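Reading Garment Claims, Session 2
Handout, Plombridge evening course

Most clothing labels tell you less than they seem to. "Easy care" has no fixed meaning, and I would treat "sustainable" the same way until somebody shows you the sums.
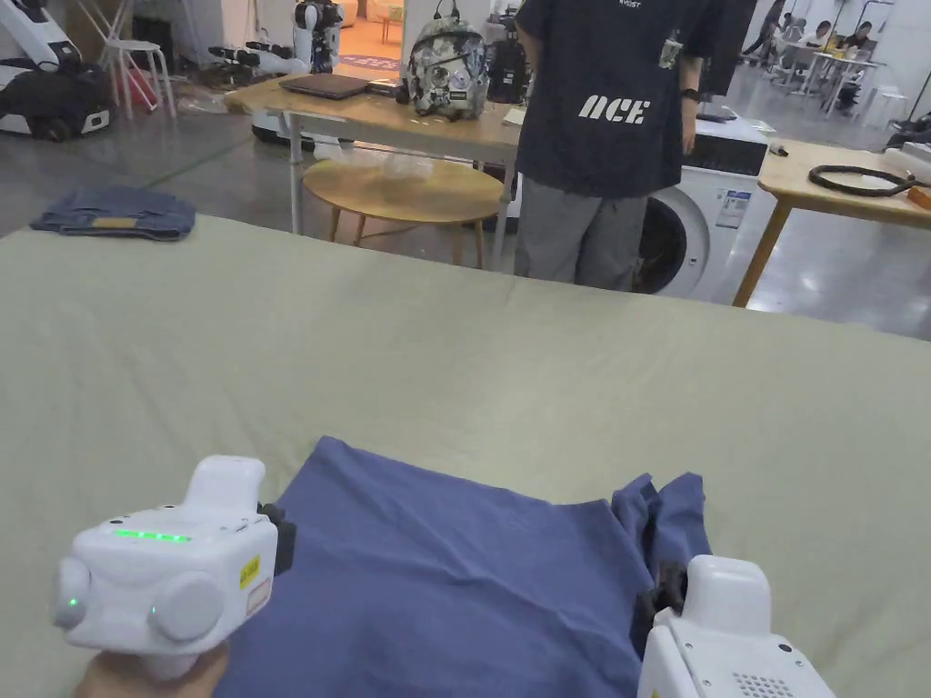

Fig. 1. Navy-blue garment on a pale green cloth.

Take the Caline wear trial, which claims its shirts last 40 washes. Last until what? The leaflet never says.

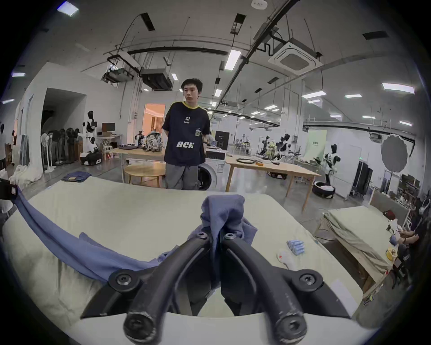 Sample size

Caline quotes 1,188 buyers. Only 12 sent shirts back for testing – a very different number, and it sits in a footnote.
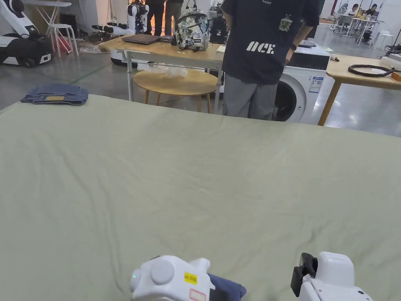
Does a higher price mean longer wear?
Sometimes, but the Dostier survey compared only two price bands and left out how often things were worn.

Be wary of averages too. One shirt kept in a drawer can flatter the rest.

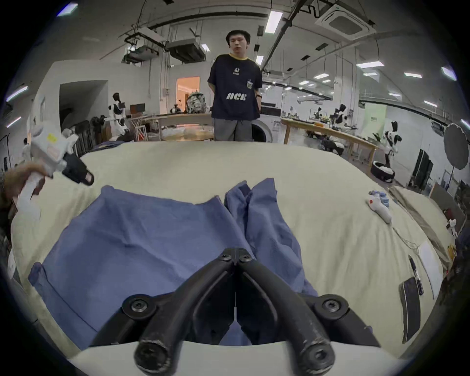 Fig. 2. Blue cloth, partly bunched.

For next time: read the Prokopenko leaflet and mark every claim that has no test behind it. Bring a label from home.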